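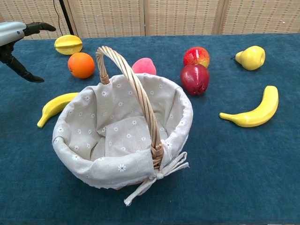
Chapter 5: Filling the Basket

Food Styling Basics > Part 2 > Chapter 5

A basket of fruit looks like the easiest job in the world until you try to fill one! The apples roll to the bottom, the banana won't sit flat, and the peach you liked best ends up buried. This chapter is all about getting past that first clumsy try, and I think you'll have a great time with it.

Start with the fruit out on the table, spread around the basket so you can see every piece at once. Look at shapes before you look at colors. A star fruit has ridges that catch the light. A pear lying on its side points somewhere, and you get to choose where. An orange is round from every angle, so it can go almost anywhere (lucky you).

Next, look at the basket itself. A deep oval one with a tall arched handle gives you a left side and a right side to work with, and the handle will cross in front of something no matter what you do. If there's a fabric liner folded over the rim, let it droop a little. Daisy prints and bows are lovely, but they ask for attention too — keep your strongest reds a bit away from them on your first try.

We use artificial fruit for all the practice work in this part of the book. It doesn't bruise, and you can fill and empty the basket as many times as you want. Students in the Makris workshops often go through five layouts before lunch and come back for more!

In this chapter you will:

- build a base with the heavier-looking fruit
- place two apples so that one partly hides the other
- find a home for the banana, which is harder than it sounds
- compare your layout with the Pralisberg market baskets on page 319

Words to know: base, overlap, rim line, resting point

Clear your table, put down a plain dark cloth and turn to Activity 5.1.

2 comments | 5 shares

© Dollulis Learning | Contact | Back to top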